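Category: Textile Art / Studio Guides
3 comments | 12 shares

Section 4. Layering and bonding paper-silk panels on the Drekumik press

This section covers the preparation, bonding and pressing of panels made from mulberry paper and silk organza. It applies to the Drekumik flat press with the standard lower bed. For curved or moulded work, use the Ploltelo former and follow Section 6.

4.1 Before you start

Have these items to hand:

Silk organza, washed and pressed
Mulberry paper, cut along the grain
Waltlow bonding web, light grade
Two sheets of silicone release paper, larger than the panel on all sides
Soft brush, steel rule and cutting mat

Cut the silk 25 mm larger than the finished panel on each side. Cut the paper to the finished size. The bonding web must match the paper and must not reach past it, or adhesive will transfer to the release sheet.

CAUTION: Do not use silk that has been treated with a softener. The bond will lift at the corners within a few days.

4.2 Setting the press

1. Switch on at the wall, then at the front panel.
2. Set the temperature to 140 °C and wait for the ready light to stop flashing.
3. Set the timer to 8 seconds.
4. Turn the pressure dial to the lowest mark. Raise it only after a test piece.
5. Close the press empty once to warm the lower bed, then open it fully.

Note: The ready light refers to the upper plate only. In a cold workroom the lower bed lags behind, and the first panel of the day can come out under-bonded. Repeat step 5 if the bed feels cool through a cotton glove.

4.3 Building the stack

1. Lay one release sheet on the lower bed.
2. Place the silk on it, right side down, with the weave square to the front edge.
3. Brush off loose threads.
4. Place the bonding web on the silk, rough side down.
5. Lay the paper on the web. Lower it from one edge so that air escapes ahead of it.
6. Cover with the second release sheet.

The Chávez method, worked out by Rutilio Chávez for his pleated coats, adds a second layer of silk on top of the paper. It needs a second piece of web and a separate pressing. Do not try to bond both faces in one pass. The heat does not reach the lower web evenly and the panel cups towards the upper plate.

4.4 Pressing

1. Close the press and keep hands clear of the front bar.
2. When the timer sounds, open the press fully.
3. Slide the whole stack, release sheets included, on to a flat cooling board.
4. Leave it until no warmth can be felt on either side.
5. Peel the top sheet back at a low angle. If the paper lifts with it, replace the sheet and press again for the same time.

CAUTION: Do not fold or roll a warm panel. Creases made at this stage are permanent.

4.5 Choosing the grain direction 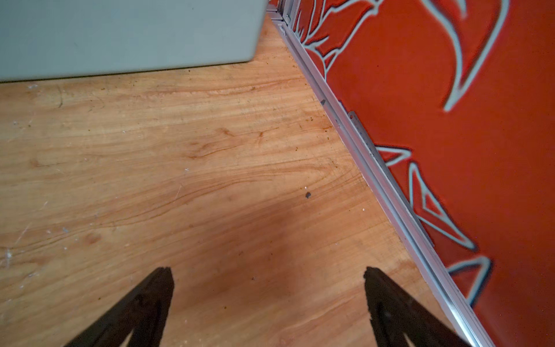
Paper grain decides how the finished panel will bend, and it should be settled before any silk is cut. A panel folds cleanly along the grain and resists folding across it. Handmade sheets are less predictable, as the fibres seldom run one way over the full sheet. Wood grain of the kind on this floor is a fair guide to what to look for: flowing lines in places, then swirls and long knots where the direction turns. Hold the paper up to a window, find the areas where the fibres run straight, and mark the fold lines there in soft pencil. Keep the swirled areas for flat parts such as yokes and back panels.

Nana Asamoah's sample book, kept with the press, contains folded pieces cut with, across and at an angle to the grain. Consult it before starting a pleated design. Her code for an angled cut is a small triangle in the corner of the card.

4.6 Storage and records

Store finished panels flat, interleaved with plain tissue - never newsprint. Write the temperature, time and web grade on the tissue and not on the panel. Replacement release paper is ordered under part number 468. Orders placed before noon on Monday go out with the weekly delivery.

For stitching bonded panels, go to Section 5.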